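Teaching the arms to handle a sack

By the Clomau blog author, 2022-11-22

I have spent most of my free evenings since February showing a two-armed robot how to pick up soft things. I drive it by hand from a pair of Lakden controllers, and it records what I do. 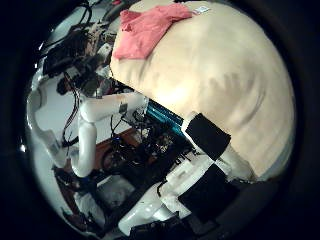
Why fabric is slow

A box stays the shape it was when you reached for it. A big cream sack folds over the fingers, and the grip pads end up against a bulge that was somewhere else a second ago. On my first night I threw out 15 recordings because I had closed the fingers too early every time.

What I do now

I bring one hand in low, let the fabric settle against the pads, and wait. Then I close. The second arm stays bent and out of the way until I need it. If I rush, the robot learns to rush, and the playback looks terrible.

I keep sessions to 40 minutes. After that my wrists get tired and my motions get sloppy. So far I have around 3000 short recordings, all sorted by hand in Hivus. Some of the early ones should probably go.

Next up is folding a towel. I tried it for seven evenings and got nothing I wanted to keep, so I'm going back to sacks for a while.

Last updated: same day, fixed two typos

Contact | © Clomau | Back to top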